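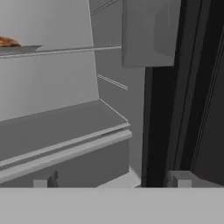 Teaching an arm to use a fridge: a builder at Grovovent talks about Candar

Aug 12, 2021

The robot arm at Grovovent lives on a steel bench at the back of the workshop, bolted down through two layers of board. It has been there since January. For most of that time it has been switched off, and its builder has been sitting next to it with a laptop, working on a kitchen that exists only on the screen.

Grovovent is a shared workshop on the edge of Zodville, in what used to be a tile showroom. Members pay by the month and get a shelf, a door code and the use of the machines. The builder joined to use the lathe. She asked us to leave her name out, as her employer makes industrial equipment and she would like to keep the two things apart. The project she calls Candar.

Candar is meant to fetch food from a fridge. A person asks for something, the arm reaches in, takes it off the shelf and puts it on the worktop. Her father has trouble with his shoulders and can't lift a plate above chest height, and that was where the idea came from.

"He can open the door," she says. "He can carry things at waist level. What he can't do is get a full plate off the top shelf and keep it flat. So the first version of this was just a tray on a lift. It worked, but he had to slide the plate on to the tray himself, and that was the bit he couldn't do."

The tray lift is still under the bench. She bought the parts for the arm over the following winter, some new and some from a college that was clearing out a store room. Three of the joints came as a set. The others she assembled from motors and gearboxes she already had, and two of them have been rebuilt since.

She says the mechanical side was the part she felt comfortable with. "I've been around gearboxes all my working life. I know what a bad one sounds like. Software I came to late, and I was doing it in the evenings after a full day, so it went slowly."

The reason for the simulated kitchen is a dent in the workshop fridge. In the first month she wheeled the members' fridge over to the bench, opened it and asked the arm to move to a point just above the middle shelf. The arm took the shortest way there, through the edge of the door. No one was near it, but she had to pay for a new door bin and she wrote an apology on the whiteboard.

"After that I said, right, it doesn't touch a real fridge until it has done it on the computer. I don't mean once. I mean over and over, with the plate in different places."

She built the first simulated kitchen herself and threw it away after a fortnight. The fridge was a plain box with a shelf in it and the arm never had any trouble, which told her nothing. The one she uses now has a fridge with two doors at the top and a freezer drawer underneath, a range next to it, and bins on the insides of the doors. The bins matter most. They stick out into the space the arm wants to use, and the elbow is the part that tends to find them.

"People watch the hand," she says. "I did too. The hand would go in nicely and I'd be pleased, and then I'd look at the contact log and the elbow had been leaning on a door bin the whole way. On a real fridge that's a jar of pickles on the floor." 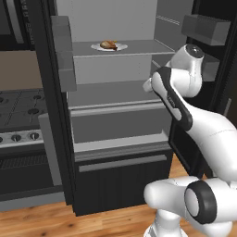 She changed the planner so that the elbow counts for as much as the fingers. It is a small piece of code and she had expected it to take an evening. It took most of a month. When the elbow was kept away from the doors, the arm began coming in from odd angles, and sometimes it stopped with the forearm pointing down at the lower part of the fridge while the plate was up on the top shelf. Nothing was broken. It had got itself somewhere safe and couldn't see a way on from there.

Her answer was to give it a place to wait. The arm now moves to a fixed position outside the open doors, stops, looks, and only then plans the last part of the reach. If the plan fails it goes back to the same place and tries again, up to 3 times, and then it gives up and says so.

"Giving up was hard to program, oddly. Every example I read was about how to keep trying. For my dad I'd much prefer it stopped and told him it couldn't do it."

The looking is done by a camera on the wrist, and she has strong views about where it should go. Her first mount put it high up, where it had a fine view of the room and lost sight of the food at the moment it was needed. She moved it down until the tips of the fingers came into the bottom of the picture. That costs her part of the view, and she thinks it is worth it.

"If I can see the fingers and I can see the food, I can work out one from the other. If I've only got the food, I'm trusting my measurements, and my measurements are from a bracket I cut with a hacksaw."

Even so, the wrist view can be confusing. Close up, a fridge is mostly pale grey surfaces that look like each other. She has spent evenings paused on a single view trying to decide which line was a shelf and which was a groove in the wall. Food often sits half out of the picture. A brown shape at the end of a shelf might be bread or might be meat, and the software has to be able to say it isn't sure and move the wrist for a better look.

The food in the simulator is whatever she can find a decent model of. The one used most is a piece of roast chicken on a white oval plate, and members who walk past her screen have started asking whether the chicken is out yet. She picked it for the plate. An oval plate can be gripped well from one direction and badly from another, and round ones had been letting her get away with lazy grips.

On an ordinary evening she sets a batch running when she arrives and goes off to do something else. A batch is 300 tries, with the plate shifted and turned a little each time. The laptop needs 45 minutes to get through one. She comes back, sorts the failures into folders by what went wrong and picks one folder to work on.

"I only ever do one folder in a night. I used to fix two or three things together, and then the next batch would come out worse and I'd have no idea which of them had done it."

We asked how much of this carries over to the arm on the bench. She is careful about the answer. The route in and out carries over well, and the waiting position worked first time when she tried it with cardboard doors taped to a frame. Gripping carries over badly. A plate in the simulator has one weight and one kind of surface, and a plate from her kitchen cupboard might have grease on the rim.

"I don't believe the grip numbers at all, to be fair. I believe the elbow numbers. The elbow doesn't care what the plate's made of."

There are differences between the two arms as well. The one on screen is a standard model she downloaded, smooth and white with black parts, and hers has cable ties down one side and a forearm made from box section. She has matched the lengths and the joint limits in the planner and left the looks alone. A member who does 3D modelling offered to draw the real one properly. She said yes and then kept altering the real one, so the offer is on hold – for her sake and his.

The control box is a Thampi, a small board she had used before for a curtain motor. It was never the obvious choice for an arm and she has had to write her own code for the brakes. She would choose it again, mainly for the screw terminals. "I can get a wire out with a screwdriver while I'm on the phone. That counts for a lot in here."

The brakes are what she is proudest of. If the power goes, every joint locks where it is, and the arm stays holding whatever it was holding. She showed us by pulling the plug with a bag of flour in the grip. The arm gave a small dip at the shoulder and held. She wants to get rid of the dip. It comes from play in one of the rebuilt gearboxes, and there is a replacement shaft half turned on the lathe.

Other members have mostly been helpful, she says, and the ones who weren't sure about it have been helpful in their own way. One asked what would happen if somebody closed the fridge door while the arm was inside. She hadn't thought about it. The simulator now does that too, at random, and the arm has to notice that a door has moved and stop. At present it notices the right-hand door more reliably than the left. She suspects the camera angle and hasn't had time to prove it.

Next is a real fridge, a second-hand one she has been promised by a neighbour who is redoing a kitchen. It will stand at the end of the bench with its doors propped open, and the first weeks will be spent moving in and out with nothing on the shelves. Then a plastic plate, empty. Then a plastic plate with a beanbag on it.

Her father has been to Grovovent once to see it. He sat on a stool, watched the arm go to its waiting position and come back, and asked whether it could do the top cupboard as well.

"I told him one thing at a time," she says. "But I did go home and measure the cupboard."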